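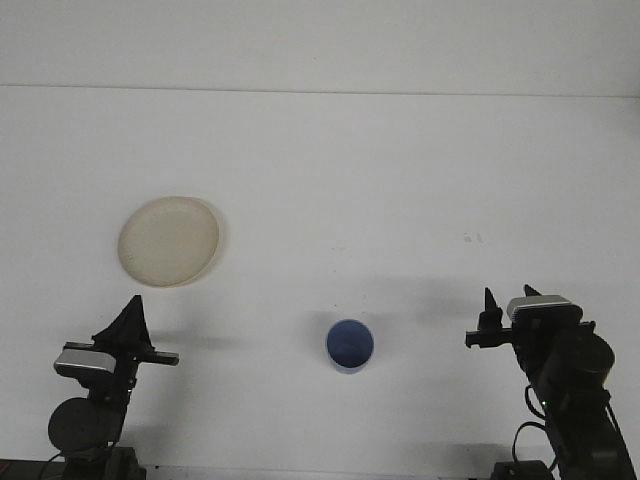
1/ Posting some notes on the Mokden runs. The question was small: if a policy learns to put a cup on a plate from teleoperated demos, how much does it matter where the cup starts? We had two ways of choosing start positions and wanted to know which one to keep.

2/ Setup is two arms, one table, one plate, one cup. Either arm may do the placing. The policy gets the wrist views plus one fixed view of the table. No depth, no markers on the objects.

3/ We collected 274 demos. 165 used start positions drawn by a script we call Lerusus, which picks a spot on the table and tells the operator where to put the cup. In the rest, operators put the cup wherever they liked.

4/ People are bad at random. Left alone, they put the cup near the middle, within easy reach of both grippers. The far corners hardly show up in that set.

5/ To keep the comparison fair we cut both sets down to 64 demos each and trained the same network on each one, same number of steps. Everything was tested on the same list of starts.

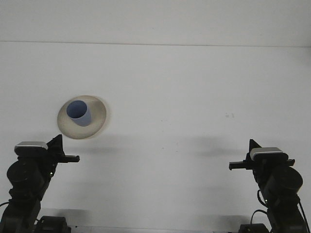 Cup on the plate, both grippers clear of it.

6/ What we score: the cup has to end up upright with its whole base on the plate, and both grippers have to be clear of it. A cup resting on the rim is a fail. We score by hand from the fixed view, which is slow, but the automatic check kept passing rim cases.

7/ Result: for starts near the middle, the two policies did about the same. For starts near the edges, the scripted set was clearly better. The free-choice policy often reached toward the middle first and then stalled.

8/ One thing we didn't expect - the free-choice policy was also worse at picking an arm. It switched partway through the reach more often. Our guess is that the middle starts are the ones where operators disagreed on which arm to use, so the demos conflict.

9/ Limits: one cup, one plate, plain white table. We haven't moved the plate much either. I wouldn't carry this over to cluttered tables without checking.

10/ Next is the same test on the Furtado table, which has different lighting and a higher camera. The Lerusus script is going into the Zidard repo in December, along with the list of test starts.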